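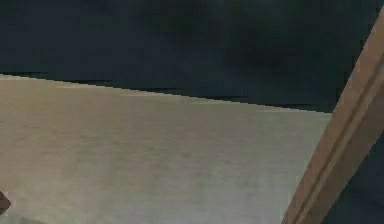 Maite Bustamante 写信来说，我上个月那篇文章对作曲家太刻薄，一首新作品在首演之前只有乐谱和排练厅里的几个下午，节目单上的那段文字是它唯一的衣服，我却跑去嫌人家衣服穿多了。

信写得很好，我读了两遍，第二遍是站着读的。她说得有道理的地方我先认下来：新作品确实冷。听众走进音乐厅，对上半场那首老协奏曲已经熟到可以在第二乐章里安排明天的买菜路线，对下半场那首新作却一无所知，连它什么时候结束都不知道，只能看指挥的胳膊。给这样的听众递一张纸，是人之常情。我反对的是那张纸上写的东西。

先说让我写那篇文章的那个晚上。Ovach 音乐厅，Buramach 室内乐团，下半场是 Sepehr Rahimi 的《Plunero》，为弦乐、竖琴和两组打击乐而作，28分钟。节目单里它占了2000字。我到得早，外套还没存，就坐在走廊的长凳上读完了。读完以后我知道了这首作品与边界有关，与记忆有关，与边界的记忆和记忆的边界有关；知道了作曲家在写作期间读过一位哲学家，并且“与之对话”，哲学家那边怎么说，没有记录；知道了全曲的音高材料来自一个由质数推出来的矩阵。有一句我抄在了票根背面：“声音在此处审问自身作为声音的可能性。”

然后我进去听。音乐非常好听。

这就是让我生气的原因。开头竖琴在低音区拨一个很闷的音，隔很久再拨一次，中提琴从那个音里慢慢长出来，像有人在隔壁房间把椅子推开。到了中段，打击乐手用毛刷在大鼓上画圈，整个弦乐声部停在一个不肯解决的和弦上，停得我旁边的先生放下了手里的糖纸。一首能让人放下糖纸的作品，不需要质数。可是我头几分钟什么也没听见，我在找边界。我坐在那里，像一个拿着错误地图的游客，一直问自己：这是记忆了吗？这一下算不算审问？等我终于放弃，音乐已经走出去很远，我是小跑着追上的。

Bustamante 在信里问：难道要作曲家什么都不说吗？

我不要他们什么都不说。我要他们说点有用的。有用的话我见过。去年5月在 Bellis 音乐节，Consuelo Sarmiento 给自己的单簧管五重奏写的介绍只有一小段，大意是：第一乐章单簧管一直想离开，弦乐一直不让；第二乐章让了；如果您在第三乐章听到一个像火车的声音，那确实是火车，我家住在铁路边，我抗议过。没有哲学家。我到今天还能哼出那列火车，音准不敢保证。

这段话好在什么地方，我琢磨过。它给了耳朵一件事做。它承认听众是坐在椅子上、在一段具体的时间里听东西的人，会走神，会咳嗽，会好奇还有多久。它又不把话说满，单簧管为什么想离开，留给你自己去操心。相比之下，“审问自身作为声音的可能性”没有给耳朵任何事情做，它给的是一种不安：你若没听见审问，多半是你的问题。

说到这里我要替作曲家讲几句公道话，免得 Bustamante 再写一封，我膝盖不好，不宜久站。那种文字很少是写给听众看的。一首新作要得到委约，得先有申请书，申请书要填“作品理念”“学术价值”“与当代议题的关联”，每一栏都有字数下限。我在一个评审小组里坐过一届，那一届收上来的材料，光是理念陈述部分装订起来就有57页，乐谱样张另外放在一个袋子里，袋子在我手里时封口还很新。作曲家都是聪明人，他们很快明白了哪一样东西有人看。等到作品写完，乐团办公室来催节目单文字，离付印还剩一个下午，作曲家正在改竖琴的踏板标记，于是打开申请书，全选，复制。我们在走廊长凳上读到的，就是一份已经批下来的申请书。它的任务早就完成了，现在只是还穿着制服。

Seema Sengar 在电话里对我说，别把账都算在申请书头上，作曲家自己也爱躲在那种话后面。她写过很多合唱，也写过很多节目单文字，她承认早年每首都要提到“阈限”，后来查了一下这个词，就少用了。她的看法是，说出“我在这里想让人难过”是很丢脸的，万一人家不难过呢？说“本段处理缺席的问题”就安全得多，缺席总归是缺席，谁也没法举手说他没感到缺席。我觉得这是整件事里最老实的一句话，所以征得她同意写在这里。

她说的丢脸，我完全理解。写评论的人也有一整套躲雨的词。“耐人寻味”，意思是我没想好。“层次丰富”，意思是很响，但我不好意思说很响。“对演奏者提出了极高的要求”，意思是有人拉错了，我没听出是谁。我用过其中每一个，有一年我把三个用在了同一篇里，编辑一个字没改，还说写得很稳。

所以我并不主张取消节目单，也不赞成最近流行的另一个极端，就是让作曲家演出前上台聊天。这个办法听起来亲切，做起来要看运气。Olga Nieto 聊得极好，她拿一把小提琴当场拉出主题，拉得不怎么样，观众立刻站到了她那一边。可多数作曲家选择这一行，正是由于不愿意当众说话。我见过一位捧着话筒站在台上，先感谢了乐团，再感谢了指挥，又感谢了一遍乐团，然后用同样的速度把节目单上那段文字背了出来。乐手们坐在他身后，弓子搁在膝上，脸上是等行李的表情。

我的主张很小，小到可以印在信封背面。节目单文字请写给一个刚下班的人，他饿着，喜欢音乐，对您没有恶意。告诉他作品有多长，这是最仁慈的信息，不知道为什么总被当成商业机密。告诉他有没有停顿，停顿的时候能不能咳嗽。告诉他一样可以抓住的东西，一个音，一件乐器，一列火车。如果您真的读了那位哲学家，并且真的有一个小节因此改了写法，那就说是哪里改了，我会非常愿意知道；如果只是睡前翻了翻，就让他也休息吧。矩阵可以留给研究生，他们需要题目。

也有人会说，听众应当努力一点，好东西本来就难。这话我赞成一半。《Plunero》就难，我愿意再难一遍，乐团要是重演，我自己买票。难的音乐值得人费力气，可是力气就那么多，在走廊里花掉了，进去就没有了。

给 Bustamante 的回信我已经寄出，比她的短。她在信的末尾顺便问我，有没有读过她自己为新三重奏写的节目单文字，随信附了一份。我读了。第一段讲到了阈限。第二段说钢琴在结尾处有一个音一直按着不放，直到听不见为止，请大家等一等再鼓掌。我建议她从第二段开始。

她还没有回信。三重奏下个月首演，我买的是靠过道的座位，打算等那个音。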